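Fri 18 September
Skomenmont, back bay. Notebook, laundry set.

Carried on with the basket task. The target in the plan is 2,000 episodes before the end of October and the shared sheet says 1,291. I don't believe the sheet. It counts every recording that was opened and closed properly, including the ones where the operator pressed stop with the arm still parked, and the ones where the grasp was fumbled three times and then labelled "success" on the fourth. I want a column for usable and a column for everything else, and I want the second column shown to whoever asks how we're getting on.

Went through Thursday's batch first. 381 clips, all with the same prompt, "pick the clothes out of the basket". Wrist view only for now, as the overhead stream drifts against the joint log and I don't trust the timestamps until Lo has been restarted with the new clock setting.

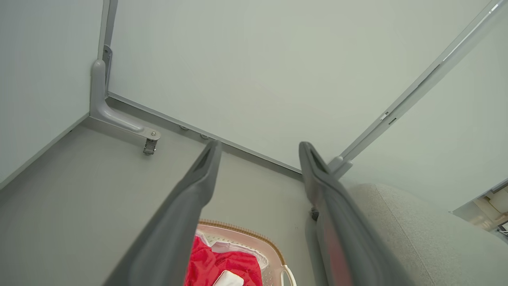
My main complaint is still variety. Dresedby's note says the policy "generalises across garments", and I'd like to know which garments they mean. Our approach poses all look alike to me: jaws wide open, basket low down between the fingers, grey floor and pale panels behind. With something bright red bunched up in the basket and hardly any other strong colour near it, a network could learn "go to the red" and score very nicely without knowing a thing about cloth. The finger even picks up a reddish tint on its inner face, so there's a second cue for free. Before anyone trains on this I want a run with pale things only, white on white if we can manage it, and a run with the basket empty and the same prompt. If the arm reaches in regardless, we'll have learned something cheaply.

Other grumbles, while I'm at it:

- Start poses. The script is meant to jitter them. I plotted the first joint reading of each episode and got 6 tight clumps. Either the jitter is switched off or it's so small that it may as well be.

- Labels. "Basket", "hamper" and "laundry bin" all turn up in the prompt field. Pick one, or vary them on purpose, but not by accident of who was typing.

- Episode ends. Some stop at the lift, some at the release. Nalora's loader trims from the back, so the short ones lose the grasp altogether. Checked by hand on a few, need a proper script.

Tried a change of approach angle after lunch, coming in with the basket further over to the left and the upholstered seat filling the right side. Slower to teleoperate, and I overshot a lot. 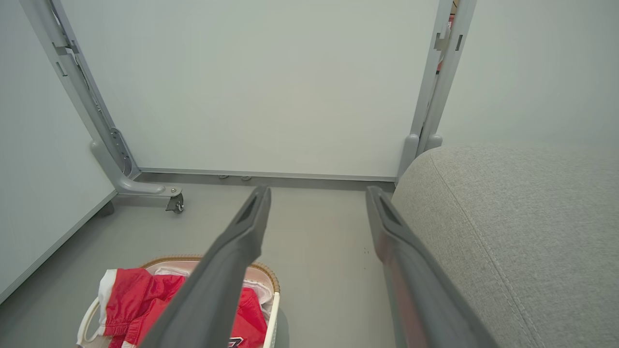
Ka-ming Hsueh thinks I'm making too much of the colour business and would sooner have another few hundred plain episodes first, bad variety and all, then look at where the policy fails. Fair enough as a way of working, but it assumes we'd notice the failure, and our test set comes out of the same bay with the same basket. I've asked for the held-out runs to be done somewhere else. Nabil Majali has the key to the other room.

Left to do: rename the prompts, find the jitter flag, mark the parked-arm episodes as void. Overhead stream stays off until Monday.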